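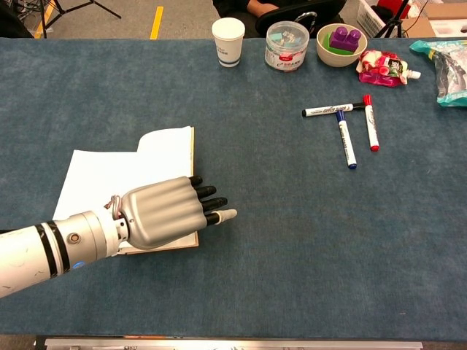

Guides Reviews Repairs Workshop Letters Search

Guides > Household Machines > Testing > Table-clearing test

How to Run a Table-Clearing Test on a Household Robot (Before You Believe the Video)

Saturday, February 7, 2026

Every few weeks a reader sends me a clip of a robot tidying a table and asks whether it's time to start saving up. My answer has been no for long enough that I got tired of typing it, so I wrote down the test I use instead. You can run it at a dealer's showroom, at a trade fair, or in your own kitchen if you've been talked into a home trial. It takes an afternoon. You need a table, a bag of ordinary stuff and the nerve to stand there while a salesperson looks at their shoes.

I'm going to be hard on these machines. I would love to be wrong, I hate clearing the table.

What you need

A table with a cloth on it. Bare laminate is easy mode. A cloth drags, bunches up under a fingertip and comes along with whatever is being picked up.

A book or notebook, the floppier the better, lying open.

Whiteboard markers, at least three, caps on.

A paper cup. The cheap kind that gives when you squeeze it.

A lidded clear plastic jar.

A bowl with something in it, such as toy building blocks.

A squashed drink pouch with a screw cap.

A thin plastic package that wrinkles when touched.

A basket or box to tidy into, a notepad and a watch.

Don't let the seller supply the objects. At a Suvora open day in Wultoncombe last month the demo table held wooden cubes and a tennis ball, and the arm was very good with both. I have never once had to clear wooden cubes and a tennis ball off my table after supper.

Step 1. Lay the table badly

Put things where people put them. Let the markers touch each other. Set one flat and push another up against it so that a hand going for either one has to deal with both. Park the pouch right up against the bowl. Leave the book open in the middle where it's in everybody's way.

The person running the demo will want to "just straighten that up a little." Say no, kindly. Spacing is where most of these demonstrations are won. An arm that can take a marker from a clear patch of cloth may have no idea what to do with the same marker when it's lying against its neighbor, and a table where everything sits a hand's width apart is a table that somebody has already tidied.

Step 2. Ask who is driving

Ask it straight out, before anything moves: is a person controlling this, at any point, from anywhere? Ask again if the answer has the word "supervised" in it. Remote operation is a perfectly fair way to build and train these things, and I've got no quarrel with it. I do have a quarrel with being shown a person's skill and quoted a price for a machine's.

Write the answer down word for word. If the answer is "partly," find out which part.

Step 3. Start with the markers

Ask for all of them to go into the basket. Watch for the following.

Does it pick up one at a time, or does it plow through the pile and take what sticks?

Does it roll any of them off the table? If so, does it notice?

Does it grip the cap? A marker lifted by the cap may leave its barrel behind. Count that as a miss, whatever the salesperson calls it.

Barrels are round and slick, and they lie low. To get one off a cloth, fingers have to come down on either side and close without scooping up fabric. You do this without thinking while talking about something else. Give the machine three tries per marker and then move on.

Step 4. The book

This is the step I'd keep if I could only keep one. Ask the robot to close the book. Then ask it to pick up the book and put it at the edge of the table.

Closing means getting something under a cover or a stack of pages and sweeping it over in a curve, while the other side stays put. With a single arm there's nothing to hold the other side down, so the whole book tends to skate off across the cloth. Watch for creased pages. Watch for the hand pressing flat on the paper and shoving. If the arm parks above the book for a long while, start your watch. I allow four minutes, which I think is generous for closing a book.

Of the machines I've tested, the Solberg did this best. It got the cover over on the second attempt and bent 14 pages doing it. The Nidberg pushed the book to the table edge still open and stopped there, and the rep told me that was a valid outcome. It wasn't what I'd asked for.

Step 5. Soft and crushable things

Paper cup first. Empty, then with an inch of water in it. Some hands have only one squeeze, and you'll know inside a second. If the seller won't allow water near the machine, that's an answer as well. Put it in the notes and carry on with the empty cup.

Then the pouch. It has no proper shape, so wherever the hand closes, the rest of it flops. The screw cap is the one hard bit and a sensible grip might go for that. Then the wrinkly package, which is clear in the middle and therefore a headache for cameras as well as fingers.

The jar is easier to hold but wide, so check that the hand opens far enough to go around it. A hand that can't may try to lift by the lid. If the lid isn't screwed on, have a dustpan ready.

Step 6. The bowl with things in it

Ask for the bowl to be moved with its contents still inside. Tilting counts against it. After that, ask for the blocks to be taken out and the bowl left where it is. Plenty of arms can manage one of these two jobs. The second one trips up more of them than I expected, as the rim gets in the way of the knuckles.

Step 7. Do it all again

Mess the table up and repeat the whole run, moving everything. Change the light if you can, pull a blind or switch off a lamp. I do nine runs now. I used to do three, and it made everything look better than it was.

Expect resistance here. You may be told that the battery is low, or that the room is booked. One good run is what you saw in the clip already. You came for the other eight.

Step 8. Score it

Keep the scoring dull. For each object:

2 points if it ended up where you asked, undamaged, with no human help.
1 point if it got there late or scuffed.
0 if it was dropped, crushed, ignored, or if anybody's hand came out to help.

That last one matters more than it sounds. There's nearly always someone within reach, and they get so used to nudging things that they stop noticing. I've seen a demonstrator set a fallen cup upright in the middle of telling me the system was fully independent.

Work out the total as a percentage of the points available. A ten-year-old who's been promised dessert gets 95 or better. So far no machine I've put through it has come anywhere near enough for me to leave the room, and leaving the room is the whole point of owning one.

Things that will be said to you

"It's learning all the time." Then ask to come back in a month and repeat the same table. If they agree, go.

"That object isn't in its set." Ask for the set, in writing. Compare it to your kitchen.

"It's slower but it doesn't get tired." Somebody has to stand by in case it drops the jar, and that somebody does get tired. Count their time too.

"The shop-floor version does this all day." It may well do. A shop floor hands it the same part in the same tray at the same angle, shift after shift, and I believe machines are worth their keep there. My dinner table has never been in the same state two nights running.

When to run it again

Once a year is plenty, unless a maker announces a new hand. Arms have been good for ages, they go where they're told. Fingers are what I'd watch, and whatever they've got for a sense of touch. Tip covers wear, so ask how often they're replaced and what a set costs. I got three different answers to that from the same stand at the January fair.

If you run the test, send me the score sheet with the object list attached. Scores without the object list go in the bin, sorry. I can't tell a bad day with a drink pouch from a good day with a tennis ball.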